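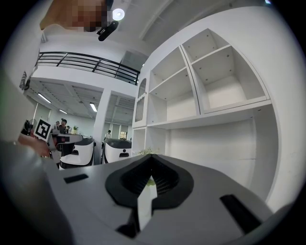
A tall white built-in shelving unit with open compartments, in an office with a mezzanine

Built-in shelving

Built-in shelving is shelving fixed to, or set into, the fabric of a building, so that it stays behind when the occupants leave. It is found in houses, schools, libraries and offices, and is usually painted the same colour as the wall in the hope of being mistaken for it. A unit made up of open boxes is often called cubby shelving, cubbyholes or, in older offices, pigeonholes, although a pigeonhole proper is meant for letters and will not take a ring binder however hard it is pushed.

Terms

The trade has several words for each part and uses them loosely. The vertical boards are uprights or standards. The horizontal ones are shelves if they can be moved and fixed shelves if they cannot, a distinction many owners learn with a hammer. A compartment closed on all sides but the front is a cubby, cube or bay. A niche is a compartment with some pretension to shape, most often an arched top. The back panel, where there is one, is simply the back.

In law the question is whether the shelving is a fixture. A bookcase that can be walked out of the door is generally furniture, and one that would bring plaster with it is generally part of the building. Between these lies a large class of bookcases held by two screws and a good deal of paint, on which landlords and departing tenants tend to hold opposite views.

Layout

Most tall units are divided into tiers. The upper tier is commonly broken into small compartments of differing widths and the lower part left more open, with a long horizontal shelf between the two. The reasoning is that small things should be near eye level and large things near the floor. In practice the small compartments at the top fill with whatever is too awkward to throw away, and the wide opening at the bottom receives a printer.

Compartments of unequal size became fashionable in fitted office furniture when designers noticed that a regular grid looked like a post room. An irregular arrangement is held to be livelier. It also ensures that no two compartments will take the same box, so storage boxes for such units have to be bought one at a time and measured for. The arched niche has had a revival for similar reasons. The curve gives the eye something to rest on and takes away the two top corners, where nothing was going to be kept anyway.

Fixing holes

Small round holes in the sides or back of a compartment are a normal feature and a regular cause of complaint. Those in the sides usually take shelf pins and are drilled in matched rows, so that a shelf may be raised or lowered. Those in the back may hold screws that tie the unit to the wall, or may be left over from brackets since removed. Plastic caps are sold to cover them in a range of whites, none of which is the white of the shelf.

The joiner Wendelin Plattner, whose handbook Shelves for Rooms That Already Have Some is still used on evening courses, advised leaving the holes alone. "A filled hole," he wrote, "is a hole with a lump in it."

Loading and sag

A shelf bends under its load, and a long shelf bends more than a short one, out of all proportion to the extra length. This is the chief argument for dividing a unit into cubbies, whose uprights prop the boards at intervals. A long undivided shelf needs a thicker board, a batten along the back or an owner with few books. Plattner suggested that shelves for paper files should not run beyond 50 centimetres between supports, and then fitted his own study with a single board the width of the room. It was taken down in July, in the same year it went up.

In open-plan offices

Open-plan rooms with high ceilings and an upper floor have few walls to put things against, and built-in units are accordingly made to do several jobs at once. They store, they mark the edge of a working area and they fill a white wall that would otherwise be given a slogan. Where there is a mezzanine, the top of the unit can be seen by anyone at the railing above. Makers have been slow to finish the tops for this reason, and dust has not been slow at all.

The best documented scheme is Liltusa, drawn up by Keegan Morin for the offices of the stationery wholesaler Dekness. It provided one compartment for each of the firm's 30 staff. The firm then moved to shared desks and the compartments were reassigned by department, after which accounts held 12 of them and would not discuss it. A later version, Bavo, dropped the small compartments in favour of wide lower openings. These were intended for bags and are used for parcels.

Plants

A trailing or leafy plant on a shelving unit is so usual in offices that some manufacturers show nothing else in their catalogues. Deep compartments are poor places to grow one, being dim at the back and hard to water without wetting the shelf below. Plants at the open edge do better and get knocked more often.

See also

Alcove
Bookcase
Mezzanine
Pigeonhole (post)
Shelf pin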